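Chapter 4
Stains and What They're Made Of

I learned about stains the hard way, in a rented apartment over a bakery in Fludbridge, with a cream rug that wasn't mine and a pot of beet soup that was. I scrubbed that rug for most of an evening. By bedtime the spot was twice as wide and a good deal pinker, and I'd roughed up the pile so badly that you could find the place with your bare foot in the dark. My landlady, Huguette Hervieu, came up the next morning, got down on her knees and asked me one question: "What did you use?" Everything, I told her. She sighed for quite a long time.

So this chapter starts with her question, because it's the one I now ask my own students before they touch anything. What has already been put on it? A stain that has met hot water, dish soap and half a bottle of something blue is a different animal from a fresh one, and you'll treat it differently — we get to that in Section 4.3. 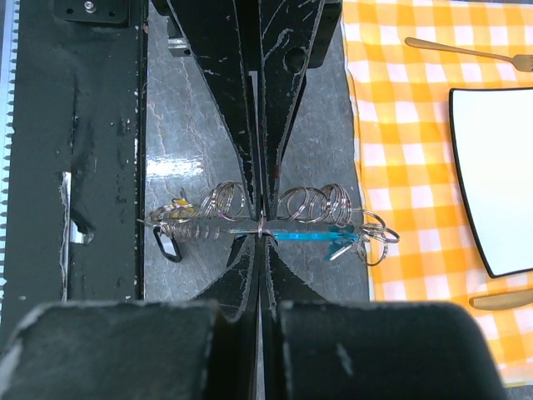 Figure 4.1. A tangle of thin metal wire on a stone-patterned surface.

First, though, we need some families. Most household stains belong to one of four: protein (egg, milk, blood), tannin (tea, coffee, red wine), oil and grease, and dye. Plenty of them are mixed. Gravy is protein and fat together, and a chocolate milk spill is a bit of nearly everything! When you meet a mixed stain, cool water goes first and heat stays well away until the protein part is gone.

I kept a notebook when I worked at Mestier, the cleaning firm where I trained, and wrote down every spot I was sent to look at. There were over 200 by the time I left. Table linens made up a big share of them, mostly grease, and mostly grease that had been through a hot dryer first (please don't do this).
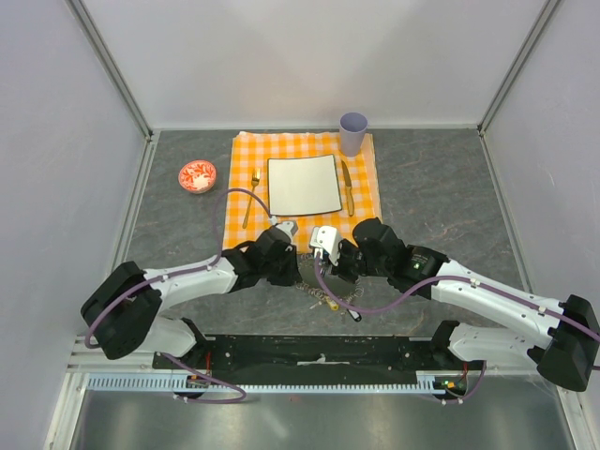 Figure 4.2. Checkered cloth with a square plate and a gold-colored fork.

You'll need a few things for the exercises at the end of the chapter: white cotton rags, a spoon with a dull edge, a spray bottle, white vinegar, plain dish soap and 2 old cloths you don't care about. I use Dondonix soap at home out of habit, but any clear, unscented kind will do. Skip the colored ones, as they can leave a tint of their own on pale fabric.

4.1 Blot, then wait

Lay a folded rag over the spot and press straight down with the heel of your hand. Lift it, turn to a clean part and press again.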